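Flumel Bench Kit review: five weeks with a robot that wants to make me a drink
Feb 17, 2019

So I finally caved and bought the Flumel. If you've been reading along since last May you'll know I dithered over the Higuchi one for ages, but that was $1,054 before shipping and my bank account said no thanks. The Flumel was $436 and came in one big box from the Pustenthorpe warehouse, well packed, with a hex key that rounded off on the second bolt (bring your own!).

Setup ate a whole evening. The mounting plate is solid and I've got no complaints there, but the manual reads like it was translated twice, and I had the base on backwards until Marwa Chraibi from the forum set me straight. After that, calibration was a breeze – tape a grid on the table, run the wizard, make a cup of tea. 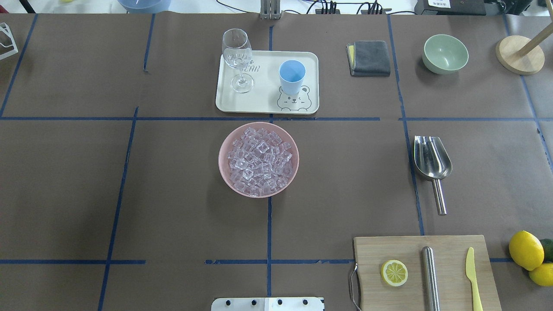
Drinks bench laid out on brown paper: glass and cup on the bear tray, ice in the pink bowl, scoop off to the right.

My favourite job for it is ice. Scooping is the best thing the Flumel does, and it's surprisingly gentle around glassware. Lemon slices are another story. It pinches too hard, and the grip setting jumps from limp to crushing with not much in between. Clear glass gives it grief too, so I keep the lights up and my fingers crossed.

The software's fine, if a bit grey and joyless. Saving a routine takes too many clicks, and the update in week 3 wiped my colour labels. Support (hi, Remo Galli!) got them back the next day, so full marks for that.

Would I buy it again? Yeah, I reckon so, at that price. Just don't pay extra for the carry case.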